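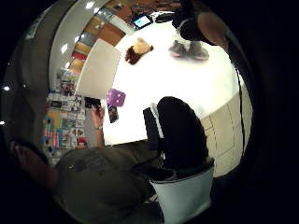 La cámara de la pinza de mano pierde calibración cada pocos días

Publicado por Milan Van der Linden en Montaje y mantenimiento

Buenas. Tengo a mi cargo el puesto de demostración de Rirutcombe en Parkville: una mesa blanca, una pinza de mano con cámara gran angular y unos cuantos objetos para agarrar (un cubo morado con puntos blancos, un peluche, lo que haya). Lo monté en marzo y las primeras semanas fue una delicia, que es lo que suelen durar las delicias.

El problema: calibro la lente, todo cuadra, y a los pocos días las posiciones cerca del borde de la mesa salen desplazadas 11 milímetros. En el centro casi no se nota. Recalibro, vuelve a cuadrar y otra vez a empezar. He cambiado el cable, he actualizado el programa y he hablado con la pinza en tono conciliador. ¿Alguien con una Marchuk de mano ha visto esto? La uso con el soporte de cámara Gralura, el de tres tornillos.

Ah, y la exposición automática la tengo activada. Lo digo porque la mesa sale muy blanca.

Geert Postma
respondió el May 7, 2023

Tuve el mismo baile con el mismo soporte. Mira el anillo que sujeta la lente, no el soporte entero. Si gira un pelo, el centro óptico se te mueve y en un ojo de pez eso se paga en la periferia, justo donde dices. En el centro te sigue mintiendo con mucha educación.

Lo que hice yo:

Quitar el anillo, limpiar la rosca con alcohol y dejarla secar.
Volver a enfocar a la distancia a la que trabajas, no a la pared del fondo.
Apretar los tres tornillos por turnos, poco a poco. Si aprietas uno hasta el final antes de tocar los otros, la lente queda ladeada.
Una raya de rotulador que cruce anillo y cuerpo. Cuando algo se mueva, la raya se parte y te ahorras una tarde de teorías.
Calibrar de nuevo con 100 capturas del patrón, y que buena parte lo tengan pegado al borde del círculo. Casi todo el mundo lo pasea por el medio y luego se queja de los bordes — yo incluido.

Sobre la exposición: fíjala a mano. Con un tablero blanco brillante y el resto de la sala más oscuro, la automática va dando bandazos y las esquinas del patrón se detectan peor. Baja hasta que distingas una hoja blanca puesta encima de la mesa y déjalo ahí.

Bukola Adeyemi
respondió

Reinstala el controlador. A mí me funcionó (era otra pinza y otro fallo, pero me funcionó).

Jae-hoon Seo
respondió

De acuerdo con Geert en lo del anillo. Añado una cosa: revisa también el tope de los dedos. Si la pinza cierra de golpe muchas veces al día, la vibración afloja lo que pille. Yo bajé la velocidad de cierre en los últimos 5 milímetros y los tornillos aguantan desde entonces. Fijador de roscas, del flojo, una gota. Del fuerte no, salvo que le tengas manía a quien venga detrás.

Y no guardes la pinza apoyada sobre la lente. Parece obvio hasta que abres el maletín.

Comentario de Milan Van der Linden

Era el anillo. Giraba con dos dedos y sin esfuerzo, para mi vergüenza. Raya puesta, exposición fija y calibración repetida con el patrón por los bordes. El maletín, sin comentarios. Si se vuelve a mover lo cuento en este mismo hilo.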